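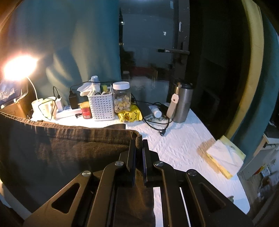

Section 3: Folding on a table you also use for everything else

The Flinby guide promises a perfect fold on any surface. Doubtful, but this gets close.

1. Push chargers, cables and jars to the back. Leave the lamp on.

2. Spread the garment and find the hem. On a quilted cover, smooth it by hand - dark cloth hides its creases well.

3. Fold along the seam and wait 60 seconds before judging it.

Caution: keep cloth clear of plugs and hot lamps.
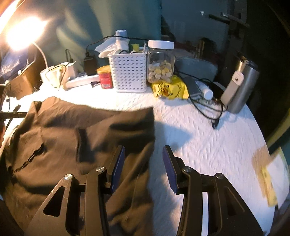

Dahlgren replies that waiting does nothing and a second smoothing does.

Note: try both. Neither replaces an iron.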